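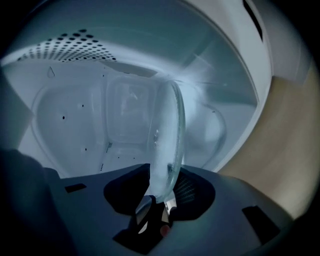
Turntable plate held on edge at the oven opening, hand-held gripper.

How to run a hand-held gripper demonstration on an open day

Chiamaka Haruna, Nomside workshop, Flaststead. Updated Oct 12, 2026.

These notes cover the visitor session as we ran it in August. They assume you already have working grippers and a recording set-up, and that visitors will put the kit on and try it for themselves. Allow 15 minutes per visitor, including fitting.

Before the doors open

Charge everything overnight. Run the power leads along the walls where you can and tape down any that have to cross the floor. Set one task per table. Clear each table of anything the task does not use.

Check that the marker cubes are tight on their mounts. A loose cube gives a track that looks fine on the screen and is useless afterwards. Wipe the marker faces with a dry cloth only.

Fitting

1. Put the backpack on first and adjust the straps before connecting any cable.
2. Lead the cables over the shoulder with enough slack for a full arm's reach.
3. Hand over the grippers one at a time, left then right.
4. Ask the visitor to open and close both jaws fully, twice.
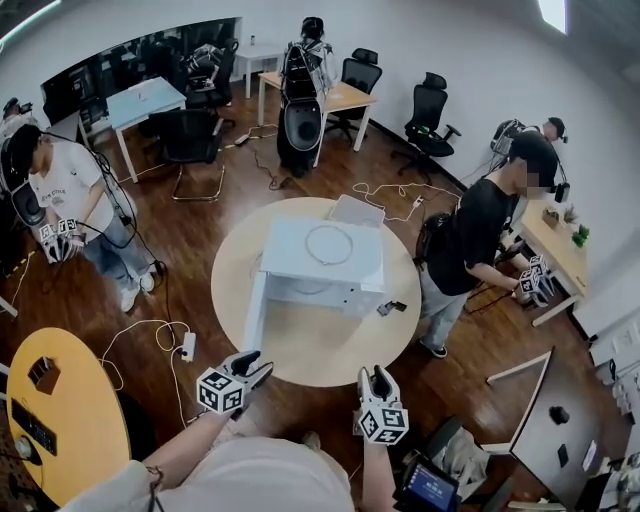
Keep at least an arm's length between people who are wearing the kit. With several working in one room they stop noticing each other after a minute or so, and the packs stick out further than the wearer expects. One member of staff should stand back from the tables and do nothing but watch for this.

Start with the ring task. The visitor picks up the ring, passes it from one gripper to the other and lays it down flat. Most people squeeze too hard at first. Tell them to close until the pads touch and then stop.

The microwave task

Switch the oven off at the wall and leave the door open throughout. Use a spare plate. We keep two.

Grip the plate near the rim with one pad on each face. Tilt it upright before bringing it through the opening, then lower the far edge and let the plate down onto its support. If it starts to turn between the pads, rest the edge on the oven floor and take a fresh grip. Do not try to correct it in mid-air.

Recording

Start a new file for each attempt. We saved 119 files against a target of 150; the shortfall was nearly all fitting time. Name files by table and attempt number, and leave visitors' names out. Failed attempts are kept and marked F.

Cekosham staff borrowing the kit should return the packs with the straps let out fully. Spare pads are in the Bastos case, top layer.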